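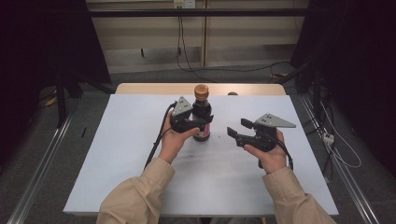

Registro de demostraciones con pinzas manuales: cambios en la cadena de procesamiento

Publicado el 13 de noviembre de 2025

Con la versión que entra en servicio este mes se cierra una revisión iniciada en mayo, cuyo objeto era la parte menos visible del trabajo: el software que convierte las demostraciones realizadas con pinzas de mano en trayectorias que un controlador pueda ejecutar. Dejo constancia en este blog de las decisiones adoptadas, para quienes mantienen ramas propias del repositorio y para quienes deban justificar en sus informes el cambio de formato.

La cadena se compone de dos programas. Brotex se ocupa de la adquisición y de la sincronización de los flujos. Nastetti toma los registros ya alineados, estima la trayectoria de cada pinza, segmenta las fases de la tarea y entrega el resultado al planificador. Hasta mayo ambos compartían un mismo proceso, lo que obligaba a detener la captura cada vez que fallaba un estimador. La separación se había aplazado en dos ocasiones por razones de calendario.

Sincronización

La versión anterior asignaba a cada muestra la hora de llegada al ordenador. El procedimiento era aceptable con una sola pinza y dejaba de serlo con dos, pues cada dispositivo acumulaba su propio retardo y la carga del bus lo modificaba durante la sesión. En tareas bimanuales el efecto era reconocible: la apertura de la pinza izquierda figuraba en el registro antes de que la derecha hubiera cerrado sobre el objeto, y la política aprendida reproducía esa secuencia con notable fidelidad.

Brotex conserva ahora dos marcas temporales por muestra, la del dispositivo y la de recepción, y ajusta la relación entre ambas por tramos. El ajuste se guarda junto a los datos y puede rehacerse. No se sobrescribe ninguna marca original. Quienes utilicen el campo "t" del formato antiguo deberán sustituirlo por "t_disp" o "t_rec", según corresponda; el campo "t" se ha retirado y su lectura produce un error explícito.

Estimación de la postura

El estimador anterior trataba cada pinza por separado. El nuevo resuelve las dos trayectorias en un mismo problema de mínimos cuadrados, con una referencia común fijada al plano de trabajo. Cuando una mano oculta a la otra, la incertidumbre aumenta y así se refleja en la salida. Antes se interpolaba sin aviso, y los tramos interpolados llegaban al entrenamiento con el mismo peso que los medidos.

Conviene advertir que la covarianza publicada por Nastetti se expresa en el sistema de la pinza, no en el de la mesa. El conversor incluido en el paquete de herramientas realiza el cambio. La documentación de la versión previa contenía un error en este punto, ya corregido.

Segmentación

Las fases de aproximación, cierre, traslado y suelta se detectan a partir de la apertura de los dedos y de la velocidad relativa entre la pinza y el objeto. Los objetos altos y estrechos, como una botella en pie, fueron los que más dificultades plantearon: el operador reduce la velocidad mucho antes del contacto, y el detector interpretaba esa pausa como el inicio del cierre. Se ha añadido una condición de permanencia, configurable, que exige mantener el movimiento de los dedos durante un intervalo mínimo.

Para la validación se empleó un conjunto de 2000 demostraciones, de las cuales 370 se anotaron a mano. En ese subconjunto, el detector anterior situaba mal al menos una transición en 233 demostraciones; el actual lo hace en 79. La mayor parte de los errores restantes corresponde a la fase de suelta, en la que los anotadores tampoco coincidieron siempre entre sí. No considero cerrado este apartado.

Planificación

El planificador Thiele recibe las fases como restricciones blandas y la trayectoria demostrada como solución inicial. La modificación principal afecta al tratamiento de las colisiones entre ambos efectores: la distancia mínima se comprueba a lo largo de cada segmento y ya no únicamente en sus extremos. El tiempo de cálculo aumenta, sobre todo cuando las dos pinzas trabajan muy próximas al mismo objeto. Se ha preferido asumir ese coste antes que mantener márgenes artificialmente amplios, que hacían inviables bastantes demostraciones correctas.

Herramientas de revisión

El visor Dadia muestra en paralelo la imagen, la apertura de cada pinza y las fases detectadas. Permite desplazar una transición y guardar la corrección en un archivo aparte, con indicación de la versión del detector que generó la propuesta. Las correcciones hechas con versiones anteriores se importan, aunque pierden esa indicación.

Compatibilidad

Los registros antiguos pueden convertirse con la orden "migrar", que no altera los archivos de origen. Los que carezcan de marca de dispositivo quedarán señalados como de sincronización no verificable y se excluirán por defecto del entrenamiento bimanual. La exclusión puede desactivarse en la configuración, si bien no lo recomiendo para tareas con contacto simultáneo.

Quedan pendientes la calibración automática de la apertura al comienzo de cada sesión y la revisión del criterio de suelta. Las incidencias deben comunicarse en el repositorio, adjuntando el archivo de ajuste temporal junto con el registro afectado.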